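Handheld gripper build, slipping on round poles
Shared workshop builds > Grippers and hand tools

smujic
Second pair of handheld grippers is finished and we have started using them on real tools. Small parts are fine. Round poles are the problem. The fingers close square, the pole rolls between them, and the markers on top are no use if the tool is turning on its own. Has anyone got round fingers to hold a mop or broom handle without making a special set?

pustcombe_ryan
What are the pads made of? I had the same thing with a hard print. Went to a soft ribbed pad and it mostly went away.

smujic
Ribbed already. Soft print, ridges running across the finger.

Yavuz K
Then it's your squeeze. My first set had a trigger spring that was far too weak. I changed the spring and left the pads alone. 11 prints of the finger before I worked that out, so check the spring first.

myrtleg
I disagree with the spring advice. A heavier spring means a sore hand. We log long sessions at Skultum, up to 700 closes for one person, and people were quitting halfway through with the stiff one. Cut a shallow V in the pad.

Yavuz K
A V is fine for one diameter. Handles are not one diameter.

myrtleg
A shallow one covers most of what is in a broom closet. I didn't say it covers everything.

pustcombe_ryan
Are you using one gripper or two on the pole? With one it will always want to swing, whatever the pad is.

smujic
Two for the mop. One holds partway up and the other lower down. It still rolls if I push sideways. Marker cubes are glued on, so I can't move them back without redoing the calibration.

S. Lykkegaard
I'd leave the cubes where they are. Ours came off a Nedeljković mount and moving them 20 mm cost us an evening. Can you post the mop setup? Hard to say more without seeing where you grip.

smujic
From 25 Jul 2018, all on the mop.
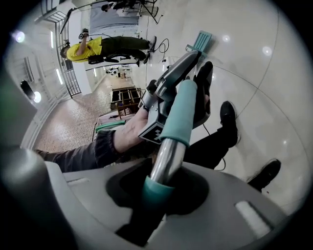
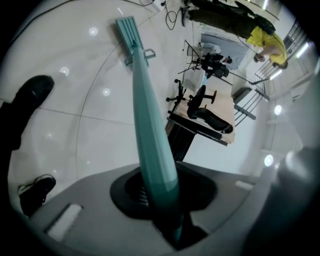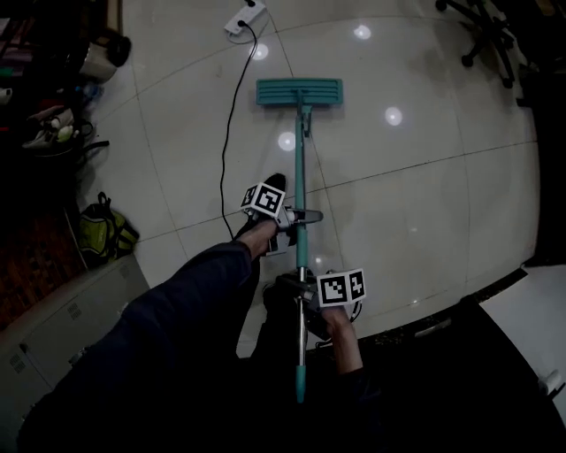
Mop tests on the tile floor. The last one shows both grippers on the pole.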